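**Kotel passes 3933 simulated examples, and the arm is getting better at laptops**

26 Aug 2024 — The Kotel project at Jarkby has reached 3933 recorded examples for its tabletop learning system, and every one of them was made in simulation. The set has been growing since January, when the team had a single table, a single arm and 12 test recordings to its name.

Each example is one short task carried out from start to finish: move to an object, close the fingers on it, lift it or shift it, let go. An operator steers the virtual arm from a desk, and the software saves every joint position along with the view of the room. Then the objects get shuffled, the walls and floor get new colors, and the next one begins. On a good day one operator gets through 36 of them — and a good day is a lot of fun to watch!
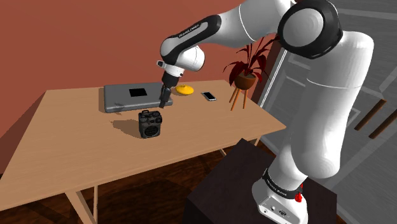 Flat things have been the big challenge this summer. A closed laptop or a phone lying on a table gives a gripper very little to grab, and the early recordings were full of fingers coming down on the lid and sliding off. "We threw out a lot of tries in the spring," said Cornel Roman, who leads the recording work. "Now the operators have a feel for the angle, and you can see it in the data. I could watch those approaches all afternoon."

Things with handles and knobs are easier to grasp, and they make up a large share of the set. Roman would like more clutter next, with objects close enough together that the arm has to pick its way in.

The furniture and room models come from Le Roux, which has been adding new plants, doors and tables to the library all year. Drillex is providing the computers for training, and the first full run on the whole set starts next month. Two smaller runs have already been done on part of the data, and the second handled table colors it had never met before, a really encouraging sign for a system this young.

Recording continues through the fall. New operators are welcome, and no experience with robots is needed.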